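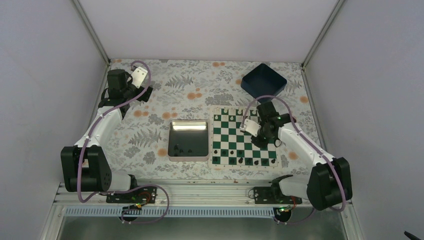
Chess set storage notes. Board is green and white, 60 mm squares. Both armies set up first as an inventory check.

Black pawns go in the steel tray first, laid on their sides. Bare metal is slippery – felt liner from Sulberg on order. 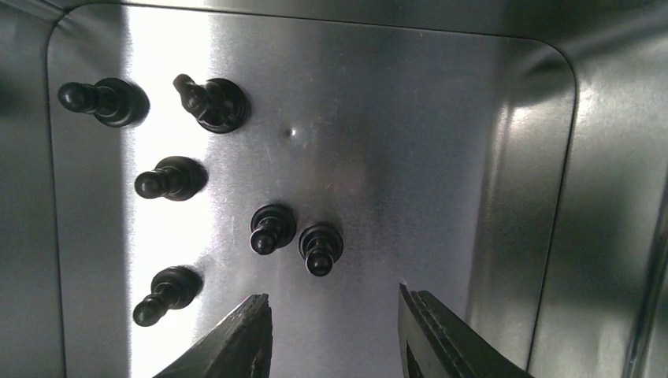 Rizal Santoso: Felt sheds. Cork, 2 mm, glued at the corners only.

Noted, will price cork. Tray stays left of the board, white back rank comes off last.
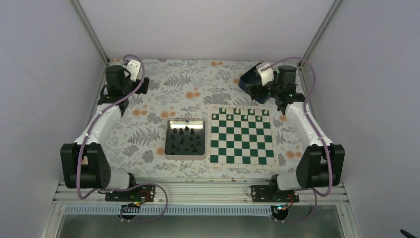
Comments

Danuta Wysocka: Do the kings fit lying flat?

Valentina Saavedra: Cork here too.

Recent
Weighted or unweighted pawns
Cleaning a roll-up board
Dromer clock, battery swap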